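Grirkinano、大規模疎行列向け固有値計算ライブラリ「Vira」の新版を公開
再始動戦略を見直し、内部固有値の計算における反復回数を削減

数値計算ソフトウェアの開発を行うGrirkinanoは、大規模疎行列の固有値問題を対象とする計算ライブラリ「Vira」の新版を7月に公開します。新版では、行列のスペクトルの内側にある固有値を求める際の再始動手順を全面的に書き換えました。あわせて、前処理の選択に関する設定項目を整理し、利用者が計算の途中経過を確認しやすくしています。

■ 開発の背景

構造物の振動解析や量子化学計算では、次元の大きな疎行列から、指定した値の近くにある固有値と固有ベクトルだけを取り出す計算が頻繁に現れます。最大または最小の固有値を求める場合にはLanczos法やArnoldi法がよく働きますが、スペクトルの内部にある固有値に対しては収束が遅く、シフト逆変換を併用するのが一般的です。シフト逆変換では連立一次方程式を繰り返し解く必要があり、行列の分解に要する記憶容量が問題になります。

Viraの従来版は、この分解を避けるためにJacobi-Davidson法を採用していました。修正方程式を反復法で近似的に解き、得られた方向で部分空間を拡大していく方法です。分解が不要なため記憶容量は抑えられますが、部分空間の次元が上限に達したときに何を残して何を捨てるかによって、その後の収束が大きく変わります。従来版ではRitz値が目標値に近い順にベクトルを残していました。ところが、固有値が密集している問題では、残差の大きい見かけ上の近似が優先して残され、収束が停滞する例が利用者から報告されていました。

■ 新版の主な変更点

再始動手順の変更
部分空間の圧縮に、調和Ritz値と残差ノルムの両方を用いる基準を導入しました。目標値への近さだけで選んだ候補のうち、残差ノルムが前回の再始動時より増えているものは順位を下げます。さらに、直前の周期で得られた近似固有ベクトルを圧縮後の部分空間に加えます。この操作に伴う直交化は、古典Gram-Schmidt法を2回適用する方式で行います。

修正方程式の停止条件
内部反復の打ち切りは、外部反復の残差に応じて自動的に調整されるようになりました。外部反復の初期には緩い条件で打ち切り、近似が固有対に近づくにつれて条件を厳しくします。固定の許容値を使いたい場合は、従来どおり設定ファイルで指定できます。

前処理の設定
不完全LU分解、対角スケーリング、利用者定義の関数、前処理なしの4通りから選択する形に統一しました。従来版で別々に設けられていた左前処理と右前処理の指定は廃止し、射影を含めた形で内部的に処理します。

ログ出力
再始動ごとに、保持したベクトルの本数、各候補の残差ノルム、内部反復の回数を1行で書き出します。出力は標準出力またはファイルのいずれかを選べます。

■ 性能評価

新版の評価には、開発部門が管理する疎行列の試験集「Juhász」を用いました。収録されている行列は61個で、実対称行列と複素Hermite行列を含みます。各行列について目標値を複数設定し、合計1118件の計算を従来版と新版の両方で実行しました。部分空間の上限次元、初期ベクトル、収束判定の許容値は両者で同一です。

結果として、行列ベクトル積の回数は多くの問題で減少しました。減少の幅が大きかったのは、目標値の周囲に固有値が密集している問題です。一方、固有値が十分に離れている問題では差が小さく、計算時間がわずかに増えた例もあります。再始動時に追加される直交化の費用が、反復回数の減少で相殺されなかったためです。該当する問題では、設定ファイルで従来の再始動手順を選択することを推奨します。

開発を統括したSándor Papは次のように述べています。
「再始動の基準を変えるだけで済むと当初は考えていましたが、内部反復の停止条件を固定したままでは効果が安定しませんでした。二つを一緒に調整したことで、停滞が報告されていた問題の大半で収束を確認しています。非対称行列については理論面の整理が残っており、今回の対象からは外しました」

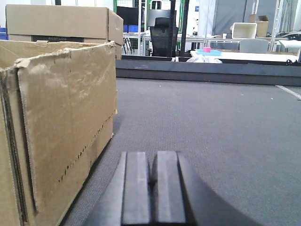

先行して新版を試したHajnalka Halászからは、従来版では上限次元を手作業で変えながら何度も計算をやり直していた問題が、既定の設定のままで収束するようになったとの感想が寄せられました。また、再始動ごとのログについては、停滞の原因が前処理にあるのか部分空間の選び方にあるのかを切り分けるのに使えるとしたうえで、複数の目標値を連続して処理する場合には出力が長くなるため、要約だけを残す設定もほしいとの要望がありました。この要望については、次回の更新で対応を検討します。

■ 収束性に関する資料

新版の公開に合わせ、再始動手順の詳細と収束性の解析をまとめた技術資料を配布します。執筆はImre SzalaiとRozália Szénásiが担当しました。資料では、実対称行列の場合について、目標固有値が単純であり、かつ部分空間に含まれる成分が一定の条件を満たすとき、近似固有ベクトルの角度が再始動の前後で増大しないことを示しています。複素Hermite行列への拡張は付録で扱います。

重複固有値の場合は、個々の固有ベクトルの代わりに不変部分空間との角度を用いた評価を与えています。ただし、この評価に現れる定数は行列の条件に依存し、実際の計算で見られる収束よりもかなり悲観的な値になることがあります。数値実験の節には、評価と実測の残差を並べた表を収録しました。

■ 動作環境と互換性

Viraの本体はC++で記述されており、CおよびFortranから呼び出すためのインターフェースが付属します。行列は圧縮行格納形式で渡すほか、行列ベクトル積を計算する関数だけを渡すこともできます。後者の場合、不完全LU分解による前処理は利用できません。

従来版の設定ファイルはそのまま読み込めますが、左前処理と右前処理の指定は無視され、警告が表示されます。計算途中の状態を保存したファイルには互換性がありません。従来版で中断した計算は、従来版で完了させてから移行してください。

並列計算については、分散メモリ環境での行列ベクトル積と内積の計算に対応しています。新版では再始動時の内積をまとめて計算するように変更し、プロセス間の通信回数を減らしました。プロセス数を変えると丸め誤差の影響で反復回数が多少異なることがありますが、収束判定を満たした固有対の精度は許容値の範囲内に収まります。

■ 提供方法

新版は、保守契約を結んでいる利用者に追加費用なしで提供します。研究教育機関向けには、利用目的を限定した無償の使用許諾を用意しています。導入支援と既存プログラムからの移行作業は、販売協力会社のZenwoodが受け付けます。従来版に対する不具合の修正は当面継続しますが、機能の追加は行いません。

■ 今後の予定

非対称行列への対応を次の開発項目としています。左右の固有ベクトルを同時に近似する方式と、Schurベクトルを逐次求める方式の比較を進めており、試験集Juhászにも非対称行列を加える予定です。一般化固有値問題については、質量行列が正定値の場合に限り、新版で利用できます。質量行列が特異な場合の取り扱いは未定です。

■ 本件に関する問い合わせ先

Grirkinano 広報担当 Levente Lakatos
技術的な内容に関する質問は、利用者向け窓口でも受け付けています。問い合わせの際は、使用している版の番号と設定ファイル、再始動時のログを添えてください。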